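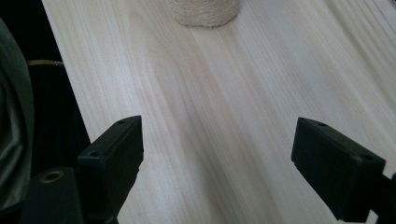
Pelleo surfaces: boards and tabletops

Notes on the wood surfaces in the Pelleo household set, for anyone using the labels. Maintained by Sidra Warraich and Ruan Mahlangu.

What is in it

3000 stills of boards, shelves and tabletops, taken in 2 homes. Most show bare wood with one or two household items standing on it. The pale board with the straight grain and the rough beige cylinder is labeled "board, light" and "cylinder, fibrous". We left the cylinder's material unset — wrapped rope and sisal look too much alike at this size.

Labels

surface: board, shelf, tabletop
tone: light, medium, dark
grain: straight, wavy, none visible
object: free text, 40 characters at most

Tone is judged by eye. Pinkish or tan streaks do not change the tone if the wood between them is pale. Daylight can wash out the grain on one side of a board, so label from the clearest part.

Known problems

"Unfinished" was used loosely in the first batch. Nusrat Rizvi is going back over 30 of those entries.
Wood species is not recorded. Please don't guess it from the color.

Changes

November: "plank" merged into "board".

Label questions go to Sidra.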